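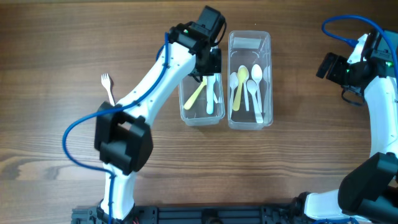 Drolldale Community Center > Dining Room > Gallery > Cutlery and Tableware

Cutlery and Tableware: Gallery

The Drolldale Community Center serves a hot lunch in the Pastor Room on weekdays and makes the same room available for private functions. Plastic cutlery is provided at both. This gallery is intended for members, families and hiring groups who wish to know what is set out on the tables and how it is kept between meals.

The dining room inventory was revised in September under the direction of Montserrat Salcedo, Dining Services Manager. Before that revision, forks and spoons were stored together in deep drawers beside the serving counter, and guests often had to sort through them while the line waited behind. Cutlery is now divided by type and placed in clear containers, so that both guests and kitchen staff can see what is left without lifting or tipping anything.

Clear containers, set side by side

The containers are transparent plastic and are placed next to each other on the wooden tabletop. They differ in size, and the smaller of the two holds spoons. A pale yellow spoon and a white one share the container; the Center does not separate cutlery by color, and groups that require a single color for a formal event should say so when booking. Containers are to be washed and dried at the end of each day and returned to the shelf upside down.

White forks

Forks are the item most often requested by hiring groups. The Center's standard fork is white plastic with four tines and a long, narrow handle, suitable for salads, pasta and cake. It is not recommended for meats that need firm cutting, and groups planning a roast or barbecue are asked to bring metal cutlery of their own or to borrow the Center's stainless set, which covers 30 place settings.

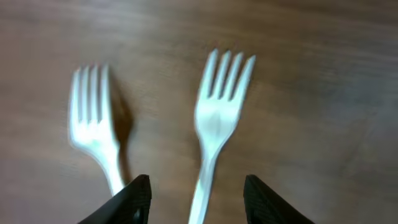

Two white plastic forks on the wooden tabletop.

Forks laid out for a meal should point the same way, with the tines toward the middle of the table. Any fork with a bent or broken tine is to be removed before guests are seated. Unused forks that have been laid directly on the table are not returned to the clean stock.

The tabletops

The wooden tables have a warm brown, streaky grain and are used without cloths at weekday lunches. They should be wiped along the grain with a damp cloth and a small amount of Kanico table soap, then dried at once. Abrasive pads are not permitted. Each table seats 6 - hiring groups that need more room may push tables together, provided they are lifted and not dragged. Hot dishes must be placed on the cork mats kept under the counter.

Requests and supplies

Requests for cutlery should reach the dining office at least 4 working days before an event. Tarek Khoury receives requests from hiring groups, and Yutong Yu keeps the stock list for weekday lunch. Replacement containers are ordered from Merix twice a year. Groups are welcome to inspect the room and the tableware by appointment.

Gallery text reviewed Thursday, December 15, 2022.

Related Items

Hiring the Pastor Room: Rates and Conditions
Weekday Lunch Menu
Stainless Cutlery Loan Form
Gallery: Serving Counter and Shelving
Care of Wooden Tables
Contact the Dining Office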